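Chapter 9
Household Budgets and Fixed Costs

Every household has bills that stay the same from month to month and bills that do not. Rent is the usual case of the first kind. A family in Surport that pays 438 dollars for its half of a duplex will pay that amount in February and again in June, whatever else happens.
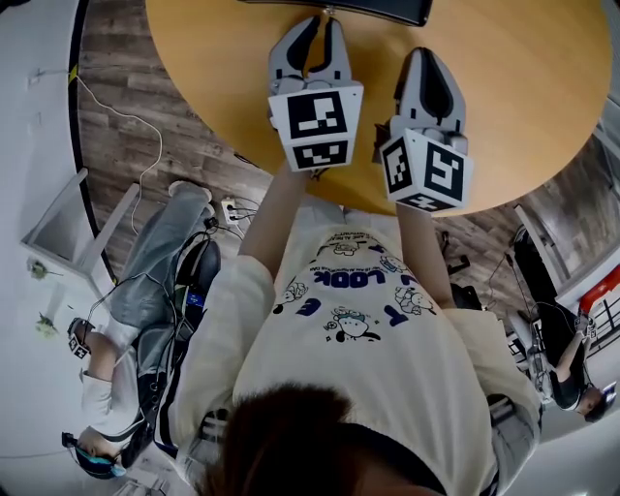 Page 118

Heating, food and clothing belong to the second kind. They move with the season and with choice – a T-shirt can wait, a winter gas bill cannot. In the Hunell survey, heating took up to 24 percent of winter spending.

Section 9.1 sorts both kinds into a simple table. Review the terms on page 52 before you begin.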